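19/07/2022

Glassware day at Brarkstead, and my feet hurt, so I'm writing this with them up on the other chair. We finally got going on the handling rules, the ones Lieselotte Ostermann has been after me to finish before August. She wants 3 pages. I have nine and a lot of crossings-out!

The big argument was over grip force. Clive Cheetham wants one setting for all glass and I want one per item, checked at the start of every shift and signed for. We went back and forth over it (coffee, more coffee) and ended up with mine for beakers and his for everything else, for now.

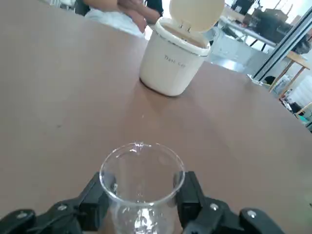

I also got my line in about people. Anyone near the table stays seated with their hands to themselves while the arm is holding glass, and whoever has the stop button doesn't do anything else. No phone, no notes, no chatting. Clive thinks that last bit is aimed at him, and okay, it sort of is.

Then there's the disposal rule. I wrote that the arm never drops glass into a bin, even glass that's meant to be thrown out. It sets it down and a person takes it from there. Lieselotte read that one twice and said fine, but put it on page one.

Still to do: the wording for chipped rims, and who at Zallasside gets the final copy. Must call them before lunch tomorrow.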